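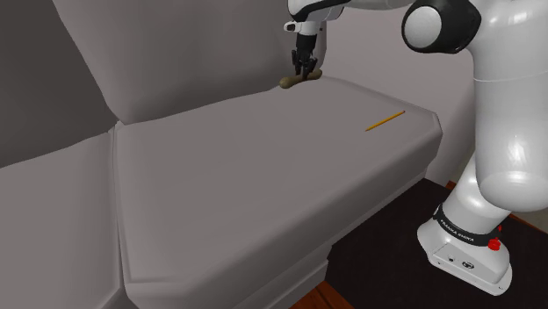

White robotic arm beside a light gray sofa. Computer rendering.

Gulenik Incident Map, annual license

Gulenik sells a map of attacks on churches, mosques and temples, built from news reports and updated every 12 hours. Uveo resells it to aid groups and newsrooms. The sales sheet says "complete coverage." We doubt it. The June edition lists 133 incidents, and Viorica Bălan, who checked the entries for our store, found nine that were the same village raid reported under different spellings.

Motive is the weaker part. Each entry gets one label -- religious, ethnic, land or unknown -- and the rules for choosing are not published. Ask for them before you pay.

Includes two user logins and spreadsheet export. Phone alerts cost extra. No refunds once a login has been used.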